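Looking After a Sofa Bed You Use Every Day

A sofa bed that gets opened twice a year for guests needs very little. One that is somebody's bed every night and the family couch every afternoon is another matter. We have had ours for six years in a small back room, and these are the habits that have kept it decent.

Air it before you fold it

Leave the bedding pulled back while you have breakfast. Closing the bed straight away traps the night's damp in the mattress, and after a few weeks you will smell it. If the room has a window, open it. In winter ten minutes is enough.

Once a month, sprinkle baking soda over the bare mattress, leave it for an hour and vacuum it up with the upholstery nozzle. Go along the seams twice. Crumbs and hair collect there more than anywhere else.

Small things and where they go

Anything left on a sofa bed will end up inside it. Hair ties, coins, pencils and the backs of earrings all work their way down to the mechanism, where they jam the slats or scratch the floor. Keep a shallow box within reach and empty pockets into it before you lie down. A shoe box lid will do. If the corners start to split, tape them over early.

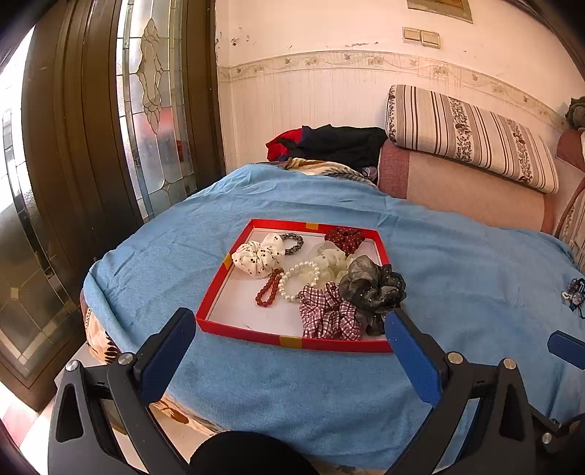

Every couple of months, open the bed fully, tip the mattress up against the back and vacuum the space underneath. Check the bolts while you are there. Ours needed a quarter turn on 2 of them the first summer and have been fine ever since.

For squeaks, wipe the hinges clean first and then use a dry silicone spray. Cooking oil goes sticky and picks up dust. I bought a can of Godix at the hardware store and still have most of it. Put newspaper down before you spray.

Covers and throws

A throw is the cheapest protection you can buy. Choose one wide enough to tuck down behind the seat, with some left over to hang at the front. Texture hides creases better than a flat weave, and a plain color lets you see what needs brushing off. Have two if you can – one on, one in the wash.

Wash throws on a cool, gentle cycle with half the usual detergent. Skip the fabric softener, which makes fleecy fabrics go flat. Shake the throw out hard before you hang it and again when it is dry. Do not put it on a radiator.

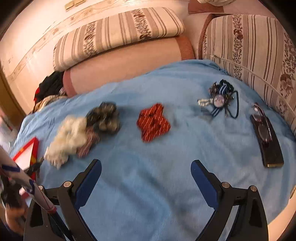
A wide throw spread over the seat, with the back cushions left uncovered.

Patterned cushions forgive a lot, but they still fade. Turn them around every two weeks and swap left with right. Piping wears through before the fabric does, so look along the edges when you turn them. A few stitches in matching thread will stop a small gap from growing.

For a fresh spill, blot with a white cloth and work from the outside in. For an old mark, try a teaspoon of dish soap in 200 ml of lukewarm water, and test it first on the underside of a cushion. Dab, do not rub. Go over it again with plain water and let it dry completely before anyone sits down.

When the mattress sags

Rotate it head to foot in June and again at New Year. If you can feel the bars through it, a topper is worth trying before you replace the whole thing. Ours is a Julel, cut down to 70 inches with a bread knife, and it rolls up small enough to go in the closet during the day.

Last updated September 2021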